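Clarside round table, orange wood finish: two months in

Reviewed by Nidia Escobar
4th February

I did not want to like a round table. My last two were rectangles, you push a rectangle against a wall and get on with your life, and every article telling you that a round one "opens up a small room" seems to be written by people with a large room. But the old table had a split running halfway across it, the Clarside was marked down, and my sister had already decided. So it has been in our front room since the beginning of December and I have kept notes, mostly complaints.

What you get is a round top, a base in one piece, a bag of bolts and an instruction sheet with no words on it. The listing calls the color "honey." It is orange. A warm orange, and in the evening with the lamp on it is nice enough, but if you are planning to match it to honey-colored anything, order the sample chip first. I didn't, and my shelves now look gray and ill beside it.

Assembly

The page says 20 minutes for one person. It took two of us most of an hour, and a good part of that was turning the sheet upside down and back again. The drawing for the base shows the bolts going in from a side where there are no holes. Ignore it and look at the wood. The hex key in the bag rounded off on the third bolt, so use your own.

Once it's tight it stays tight. I expected a wobble by New Year and went looking for one, leaning on the edge with my full weight, and the top barely moved. I checked the bolts again last week and one needed a quarter turn. The Hasar table we had before this wanted going over every month, so I'll give Clarside that one.

The surface

The product page makes a lot of noise about the finish being "family proof." I have no idea what that is supposed to mean and I don't think they do either. My results so far:

Water left overnight under a glass: nothing.
Coffee, an hour or so: nothing.
Hot plate straight from the oven, my fault: a pale ring the size of a saucer, which faded over a week but can still be found if you know where to crouch.
Ballpoint pressed through one sheet of paper: it dents. I can read part of a shopping list from before Christmas.

It's also a bit shiny. Anything between the lamp and the table throws a big soft shadow on the wood, including your own head when you lean in to thread a needle or read small print. I moved the lamp from behind the chair to the side, which helped some. Clarside sells a matte version for more money and I suspect that is the one I should have bought.

Dust shows. Crumbs don't, much, and I can't decide whether that's good.

Four people?

"Seats four in comfort," says the box. Four people can sit at it, yes. Four people with plates, glasses and a dish in the middle cannot, unless the dish is small and everybody likes each other. For two it is generous. In October, before I bought it, I measured our rug and the gap to the wall and decided we'd be fine, and we are, so long as the chairs go all the way in. Pulled out, they end up half on the rug and half on bare floor and they rock. That's down to my room, I suppose, but a rectangle would have let me put all the legs on one or the other.

What it's really used for

Meals are maybe a third of it. The rest of the time it's where things get put down, and here the round shape annoys me more than I thought it would. There are no corners. At a rectangular table everybody has a corner and their junk stays in it. On this one a tablet drifts up to the far side, a cable wanders across the wood after it, and some bit of cloth ends up at the edge and stays there until I move it. 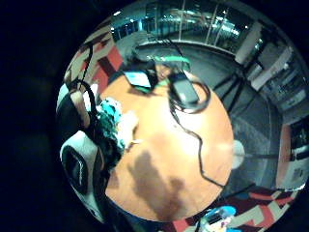
I tried the cable clips from Plerkberg that half the reviews recommend. They're stick-on, and on this curve they lasted four days before the first one let go. It took no finish with it, which was a relief. A drawer would have solved most of this. There is a version by Ó Néill with a shallow drawer under the top, and I looked at it for a long time, but it costs around 2 times as much and the drawer in the shop stuck.

The edge is well done, I should say. It's rounded over just enough that your forearms don't mind it when you've been sitting and working for an afternoon. The old table left a red line on my wrists.

Should you buy it

At full price, no. At the sale price, if your room is square-ish and there are two of you, then probably, with the matte top if you can stand the extra. If you regularly feed four, get the next size up and measure with the chairs pulled out. My sister would like it noted that she gives it five stars. I'm at three and a half, and I'll come back in the summer to say whether the pale ring has gone.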